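Brinville Folk Orchestra to play the Calten Hall with a new dance suite

BRINVILLE, 29 December 2025

Hi everybody! I'm Bohdana Hutsuliak, I play second fiddle in the Brinville Folk Orchestra, and I got handed the job of telling the press about our winter concert. I've never written a press release before, so bear with me.

We're playing the Calten Hall in the new year, doors at 6:30, music at 7, and for the first time we'll have dancers up there with us for the whole second half. The piece is called Iltura. Our accordion player, Réjean Fehr, wrote it over one long summer and kept bringing in new pages after we'd all learned the old ones (I still have three versions of the slow waltz in my case, and I have played the wrong one at rehearsal more than once).

Iltura runs for 4 movements. The first is a walking tune, pretty gentle, mostly strings. Then comes the waltz, then a fast one in seven that makes my bow arm ache, and then a big circle dance where the singers come in from the back of the hall. Antonina Skoryk is leading the singing. She taught us the words line by line in December, with the heat in the rehearsal room stuck on high and all the windows open!

The dancing belongs to Yaryna Horobets, who has been teaching the Obeidat Street group for years. I asked her for a quote and she gave me this: "Half my dancers can't read music and half the band can't find the beat with their feet, so we've been trading lessons. The fast movement finally came together last week and I yelled so loud that people came in from the hallway."

I was one of the people getting lessons. Qiuyue Li, our cellist, talked me into joining the circle dance for the last movement, which means I have to put my fiddle down, get off the stage by the side steps and be holding hands with somebody sixteen bars later. So far I've made it on time almost 2 times out of three. Qiuyue makes it every time, and she has a cello to put down.

The first half will be older stuff that regulars will know: polkas, a couple of harvest songs, and the lullaby people ask for every year. The hall seats 281, and last winter we had folks standing along the wall, so please come early if you want a chair near the front.
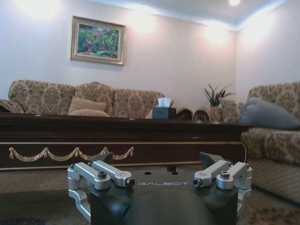
GALBOT gripper, viewed from behind.

Tickets are at the Calten Hall box office or at the door. Kids under twelve get in free, and they're very welcome to join the circle at the end. Soft shoes, please, the floor was just refinished. There's soup and bread at intermission, and the money from that goes to our instrument fund. We're trying to raise $1000 to fix up the old double bass, which has a crack down one side and a tuning peg that slips whenever it rains.

If you'd like to sit in on a rehearsal, take pictures or talk to Réjean about the music, leave a note for me at the box office. He'll say he's too busy, but ask him about the waltz and he'll talk all evening.

Bohdana Hutsuliak
for the Brinville Folk Orchestra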